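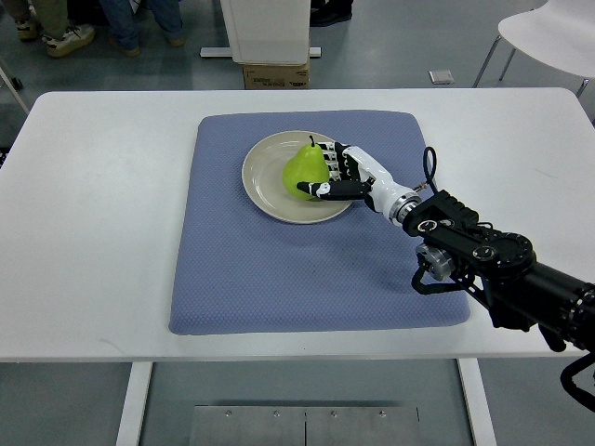 Trelus Mutual Adds Dental and Vision Riders to Small-Employer Health Plans

Owners with as few as two employees can enroll starting in October

HOSVILLE — Trelus Mutual will offer dental and vision coverage as add-ons to its small-employer health plans beginning in October, the company said. The riders will be open to businesses with two to 30 employees in Hosville and the surrounding county.

Until now, employers that bought a Trelus health plan had to go to a separate carrier for dental and vision, with a second application and a second bill. Under the new arrangement, both riders can be added to an existing plan at renewal or at any time during the first enrollment window. Premiums will appear as separate lines on the regular monthly statement.

"The question we get most from small shops is whether they can put everything on one bill," said Rosemarie Baumgart, director of group products at Trelus. "A bakery with four people on staff doesn't have a benefits office. The owner is doing this at night."

The dental rider covers two cleanings and exams per year with no deductible. Fillings and simple extractions are covered after a deductible of $30 per person. Crowns, bridges and root canals are covered at half of the allowed amount after a six-month waiting period. Orthodontic work is not included.

The vision rider covers one eye exam per year and pays up to $200 toward frames or contact lenses every 24 months. Standard single-vision lenses are covered in full at network offices.

Employers may choose one rider or both. They may pay the full premium, split it with employees, or offer the riders as an employee-paid benefit. At least two employees must sign up for a rider before it takes effect. Workers who are already covered through a spouse can decline and will not count against the employer.

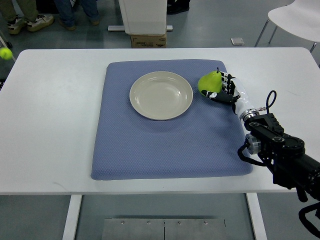
A pear held beside an empty plate.

The dental network at launch will include 26 practices, most of them in Hosville and Grurberg. Members may also see a dentist outside the network, but they will be responsible for any amount over the Trelus fee schedule. A list of participating offices will be mailed with each enrollment packet.

Claims for both riders will be handled by Frerichs Benefit Services, which has processed medical claims for Trelus small-employer plans for the past three years. Members will keep their current ID numbers. New cards showing the added coverage will be sent to each household before the start date.

"For the dentist's front desk, it's one phone number and one member number," said Eckhard Kohlhase, operations manager at Frerichs. "We tested the setup with five practices over the summer and changed the claim form twice after hearing from them."

Trelus currently covers 776 small employers. The company said it expects the largest interest from restaurants, repair shops and home care agencies, where owners have asked for dental coverage in past renewal surveys.

Benvinda Teixeira, who runs an upholstery business in Grurberg with six employees, plans to add both riders.

"Two of my people have been paying for cleanings out of pocket, and one just skips them," Teixeira said. "I can cover the dental. They'll pay for the vision part themselves, and they were fine with that when I asked."

Rates depend on the number of employees enrolled and whether dependents are covered. Rates do not vary by the health history of the people enrolled. Existing customers will receive a quote with their next statement — no application is needed to get one. Brokers can request quotes for new groups through the agent portal. 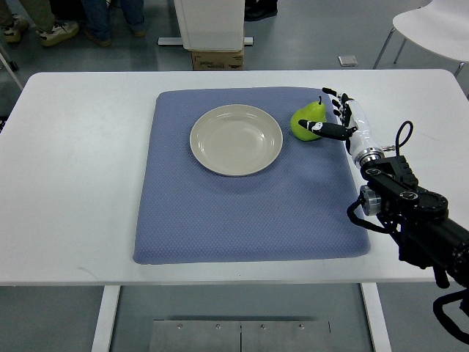
Information Sessions

Trelus will hold a walk-in session for employers on Saturday from 9 a.m. to noon at its Hosville office. Dardo Gallardo of the enrollment team will go over the forms and answer questions about splitting premiums. Spanish-language materials will be available. Employers should bring a current list of employees and their most recent statement if they already have a plan.

A session for brokers will follow at 1 p.m. in the same office.

About Trelus Mutual

Trelus Mutual is a member-owned health insurer based in Hosville. It sells individual and small-employer health plans through licensed brokers and directly from its office.

Media contact: Kerstin Schmieder, Communications, Trelus Mutual, Hosville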